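About Waletti

Waletti is a family company for laundry and linen service. We wash, iron and deliver for small hotels, guest houses and restaurants in the Zonetia valley and along the coast up to Holanda.

We started with 8 customers and one second-hand van. In the first years all the ironing was done in the back of our shop on the harbour street, and the neighbours knew by the smell of steam that we were open. Today we look after 210 customers, and the shop is still there. You can bring a single tablecloth and we will treat it with the same care as a hotel order of 400 sheets.

Our work begins early. The first van leaves at 5:30 in the morning, so that clean linen is at your door before your guests have breakfast. In August, when the coast is full, we also drive in the evening.

We use washing products with no added perfume and we reuse our delivery bags. Torn sheets are repaired in our sewing room, or cut into cleaning cloths, which we give to the animal shelter in Vomesano.

Many of our colleagues came here from other countries, and at lunch you can hear several languages at one table. New people learn the trade with us from the beginning, no certificate is needed.
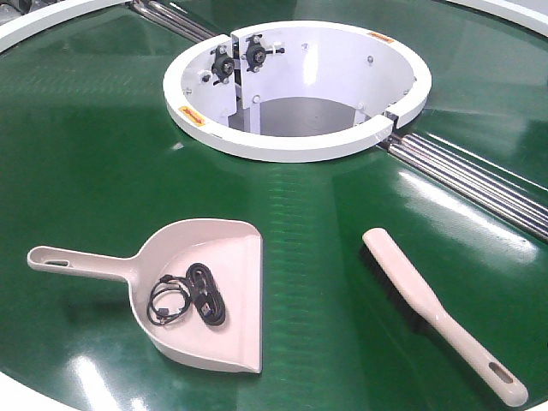
Green surface and white centre housing

Would you like to become a customer? Please visit us in the shop or write to us with the contact form. We will gladly make you an offer, also for one season only.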